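The Glass Table

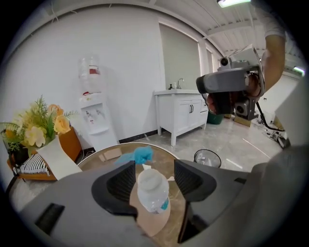

My aunt bought the glass table the September she moved to Nedley, and she paid 50 dollars for it, and for as long as she had it she told people she had paid 100. She thought a table ought to have cost more than that. It was round and a little brown, like weak tea, and it showed every fingerprint you ever put on it, so that when I came to stay with her I learned to eat with my elbows tucked in like a bird.

She was a great believer in drinking water. "Have you had your water?" she would call down the hall, before good morning, before anything, and I would shout back that I had, whether I had or not. The cooler stood by the wall and gave a deep gulp in the night that scared me half to death the first week. After that I missed it whenever I slept somewhere else.

The flowers were not real and she watered them anyway. Well, she dusted them, but she called it watering, and she did it in the evening when the heat went down, talking to them the whole time about the bus to Lacerda and the price of peaches and whether the woman upstairs was ever going to learn a second song on that piano. I used to sit with my feet up on the rung of the chair (she let me, when it was only us) and pretend to do my homework.

The summer I turned sixteen I asked her why she didn't get real ones. There was a stall on the corner, 3 dollars a bunch, and I had the money in my pocket, I was that pleased with myself. She wiped her hands and thought it over so long I figured she hadn't heard.

"I've had these since Osari," she said. "They've come all this way."

So I put the money back, and she poured us each a glass of water, and we sat at the table until the light was gone from the blind and the piano started up again over our heads, the same song, a bit faster than before.

Recent stories
The Bulteo Ferry
Two Coats
What the Neighbor Kept
Peaches, Late

This site uses cookies to remember your reading preferences. By continuing to browse you agree to their use.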